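Home | About | Meetings | Build Log | FAQ | Join

Frequently Asked Questions
Posted by the Grudine Robot Club, last updated October

New members ask the same things every fall, and returning members ask them again in spring. The answers have been collected on this page so that the people at the front table can eat their snacks in peace.

What are you all doing this year?

Picking things up. The project is named Wullura, and the goal is a gripper that can take hold of ordinary stuff on ordinary tables. We start by holding the gripper ourselves and grabbing a lot of objects with it. Bottled drinks are a big part of the diet.

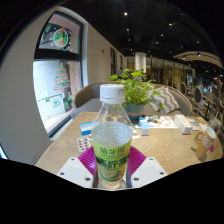
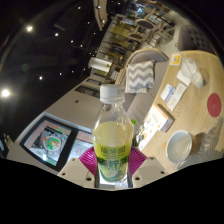

A screw-cap bottle between the magenta pads, both times.

Is that a robot? It looks like a thing you hold.

It is a thing you hold. The arm comes later in the year. Until then the arm is you, and you will be sore in places you didn't expect. We record what the gripper sees while a person works it, and the software team uses those recordings to teach the arm. If you came to watch a machine do your chores, please come back in the spring, and bring low expectations.

Why does everything curve?

Wide lens. You stop noticing after your first evening, and then regular photos start to look a little stingy.

Why are the pads magenta?

We had a lot of magenta. There was a vote to change it, and magenta won.

Why do the pads have ridges?

Flat pads were our first try. They worked fine on boxes and treated every bottle like a bar of soap. The ridged ones give a little and grip better on curved sides. They also wear out, so check yours before each session and tell the hardware team if a ridge has torn. Please don't glue it. We can always tell.

Do I need to know how to code?

No. Around a third of the club never touches the code, and they seem happier. You can design parts, run sessions, sort recordings, or keep the parts drawers in order, a job that has been open for as long as the club has existed.

How many grabs do I have to do?

The target for each member is 100 good ones by the end of the term. The whole club is aiming for 1,000 on bottles alone before we move on to mugs. A good one means the object was picked up, moved, and put down standing. Knocking it over, saying a word, and trying again counts as zero, though we keep the recording for other reasons.

Can I practice outside the workshop?

Yes, and we'd like you to. A gripper that only knows our workbench is going to be shocked by the rest of the world. Sign out a kit from the Plurkia cabinet (the tall one that sticks) and take it somewhere with real furniture and real clutter. Some ground rules:

- Ask whoever runs the place first.
- Leave the table the way you found it.
- Keep the cap screwed on tight. This rule has a history.
- Don't grab anything that belongs to a stranger, no matter how good the shape is.

Should I clear the table before I start?

Please don't. Cups, boxes, napkins, and plants are all welcome. A bare table makes for pretty recordings and a robot that panics at the sight of a coaster.

What if I drop something?

Write it in the log with the object, the height, and your best guess at what went wrong. "It was slippery" has been used enough. Glass needs a team lead present, and so does anything with soup in it.

Do you compete?

Once a year, at the Myklebust Cup. Each team gets 12 household objects and 8 minutes to move them from one table to another. Last year we finished in the middle of the pack, beating several teams with better websites. Our arm did very well on the first object and then spent a long time thinking about a sponge.

What does it cost to join?

Nothing for students. If you break a kit by accident, we fix it together and you learn something. If you break it by using it as a back scratcher, you buy the screws.

When do you meet?

At 6 p.m. in the basement workshop, on the nights marked on the Meetings page. The door locks itself at 6:30, so knock loudly. Somebody will be running the printer and won't hear you the first time.

Can I bring my own objects?

Yes. Odd shapes are especially welcome, and food is welcome if it's sealed. Drinks used for practice go back to whoever brought them.

My question isn't on this page.

Ask at the front table. If three people ask it, it goes up here.

Recent posts
Wullura build log: finger version four
Mugs, and why we fear them
What to pack for the Myklebust Cup
Plurkia cabinet sign-out rules (please read)
Parts drawer keeper still wanted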